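Histus hanging rack, white wire with wooden dowel: review after seven weeks

I bought the Histus rack to sort out the back of the kitchen door, where we had a row of stick-on hooks that kept dropping off in warm weather. It cost a little more than the plain wire ones in the market and a good deal less than the Lenz version, which is the one most people seem to recommend. I paid full price for mine. It has been up for seven weeks and in use every day, and I have had time to change my mind about a few things.

What it is

A narrow, upright rack in white-coated wire, with a pale wooden rod running down the middle and hooks coming off both sides. It is meant for small, light things: tea towels, oven gloves, measuring spoons on a ring, keys, a dog lead. The seller lists it under both kitchen and hallway, and I would say it suits the hallway slightly better, for reasons I will get to.

It came in a flat cardboard sleeve with a paper leaflet and nothing to fix it to the wall with. The listing does say fixings are not included, but it says so at the bottom, under the washing instructions, and I missed it. I used a screw I had in the drawer. If you are ordering as a present, put a packet of screws and plugs in with it.

Putting it up

There is very little to do. The rod was already in place on mine. I drilled one hole, put in a plug, left the screw head standing a few millimetres proud and hung the rack on it by the top wire. That took less time than finding the drill bit. The leaflet shows two fixing points, one at the top and one lower down, and describes the second as optional. I don't think it is. With only the top screw, the rack swings whenever you take something off in a hurry, and it marks the paint. I put up with this for a week and then added a small cup hook at the bottom, which stopped the swinging.

A spirit level is worth getting out. Because the rack is narrow and has that straight rod down the centre, a slight lean shows up straight away. Mine was out by a small amount the first time and I could see it from the other side of the room, so I did it again.

I moved it off the door after the first fortnight. The door is hollow and I was never happy with how the screw was holding, and everything on the hooks knocked about each time somebody went out to the bins. It now hangs on the wall between the door and the fridge, which is a dead bit of space we had never used for anything.

How it is made

The wire is thin. I was doubtful about this when I took it out of the sleeve, as it flexes if you hold the two sides and twist. On the wall that matters much less, since nothing is twisting it, and the weight pulls straight down. The coating is even and I have found no bare patches. I run a cloth over it when I do the worktops and it comes clean without any trouble, apart from the places where one wire meets another, where a bit of grease had started to collect after a month. An old toothbrush and washing-up liquid dealt with that.

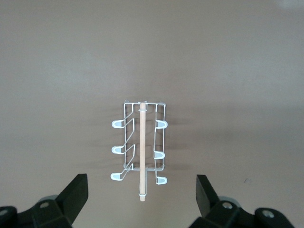 The rod is held by small loops of wire and can shift slightly if you push at it. I don't find that a problem in use, though anyone who likes things to be completely rigid will notice. As far as I can tell the wood has no varnish or oil on it. In a kitchen that worries me a little. I had tomato on my hand one evening, touched the rod, and the mark took some rubbing to get rid of. I have thought about giving it a coat of the food-safe oil I use on the chopping boards, and I probably will when I next have the tin open.

The ends of the hooks are broad and rounded, and this is the best part of the design. The rack I had before, a cheap one from Guso, had hooks that were simply cut wire with a blob of paint on the end. It put small holes in two of my better tea towels. I have had nothing like that with the Histus. A towel can be hung from the middle of the cloth without a loop and it stays where it is, unless it is one of the heavy linen ones.

What it will hold

The leaflet gives a limit of 800 grams for each hook. I weighed some things on the kitchen scales before I hung them, partly out of interest. Tea towels, a sieve, the small colander, the oven glove and a set of measuring cups are all well under that. I tried a small cast iron pan on one of the lower hooks for an afternoon. It held, but I could see the hook had dipped, so I took it off again. I would treat the limit as the most you should ever hang and stay a fair way below it.

Balance matters more than total weight. If you load one side and leave the other bare, the rack pulls round on its top screw. The bottom fixing mostly cures this, but it still looks better with something on both sides.

Spacing is where I have my main complaint. The hooks are set fairly close together going down, and anything longer than a folded tea towel hangs over whatever is below it. If you want the oven glove and it is behind two towels, you have to lift both. In practice I use the lower hooks for long items and the upper ones for short things such as keys, scissors and the bottle opener. Aprons are a nuisance on it. Ours have gone back to the hook behind the larder door.

This is why I think it would do better in a hall. Keys, a lead, a lanyard and a folding umbrella are all small and nobody minds if they overlap slightly. My neighbour Mateja Dimitriou has the same rack beside her front door and has been pleased with it, and she pointed out that hats sit well on it too because of the wide ends.

Against the others

I have had the Guso, as I said, and I looked at two others before buying.

The Guso is cheaper and I would not buy it again. The wire on mine was thicker than the Histus, so it felt stronger in the hand, but the finish was poor and it started to rust at the joins within a year.

The Lenz is steel throughout with no wood. I have used one at my sister's. It is very solid, the hooks are further apart and it will take a proper saucepan. It is also a lot wider and would not have fitted in the gap by my fridge. If you have the wall for it and want to hang pans, get that one.

The Pavley is the closest match in size. I have only seen it in a shop. The hooks come off and can be moved up and down, which would solve my spacing complaint, but on the one I handled they were loose enough that I could see them coming away with the towel.

Buying it

I ordered direct on a Tuesday and was told to expect it within 48 hours. It took 3 days, which did not bother me. The sleeve had a crushed corner but the rack was fine. It only seems to come in white. I would have liked a dark green or a plain black, as white does show fingermarks round the hooks you use most.

There is a returns period but you have to keep the cardboard sleeve, so don't put it in the recycling on the first day as I did.

Would I buy it again

Yes, for a narrow bit of wall and for light things. It has tidied up a corner that used to be a heap on top of the fridge, and I can get at the towels with one hand. The coating has held up so far and so have the hooks. I would mark it down for the bare wood, the lack of screws and the close spacing, and I wish the leaflet were firmer about using both fixing points.

Four out of five. I will add a note here if the coating starts to chip or the wood stains properly.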